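4. Planning the Equipment Budget
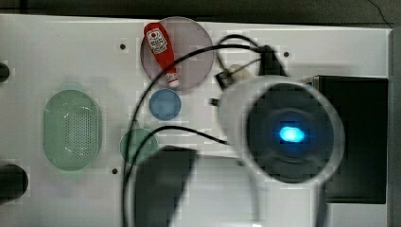 Figure 4. Tabletop station at Tutetside, with the arm at right and household items on the work surface.

When we first sat down to plan what the Tutetside lab would need, we did what I suspect most small groups do, and put nearly all of our thought (and very nearly all of our money) into the arm itself. Maribel Agudelo kept the purchase ledger from the start, and it is thanks to her patience that we can say anything useful here about where the rest of the funds went. The items to be handled were never the trouble: a plastic basket, a few discs and plates, and a bottle of ketchup like the one lying across the plate in Figure 4 can all be had on an ordinary shopping trip, and we entered them under a single line, "table goods," which came to 52 dollars for the first station. Cabling was another matter altogether. The black cables that loop over the middle of the table had no line of their own in our first budget, and by the time we had bought spares, clamps and longer leads we had spent 153 dollars we had not set aside.

We would gently urge other groups to plan for the tabletop with the same care. Ours has mounting holes in it, and we had quotes from two shops, Rullby and Wynne, that differed a good deal in what they counted as finished work. Wynne's price of 1832 dollars took in the drilling, delivery and a second visit to level the surface, while Rullby listed each of these as an extra, and it took us a long afternoon and several cups of coffee to set the two side by side on fair terms. We went with Wynne in November, and the table was ready for use nine weeks later.

Rhiannon Griffiths, who ran the same exercise for our partners at Pravitia, chose to hold back part of her grant until the first station had been running for a full term, and then bought for the second with a much better list in hand. We have since taken up her habit, and the revised budget sheet we now use is given in the appendix.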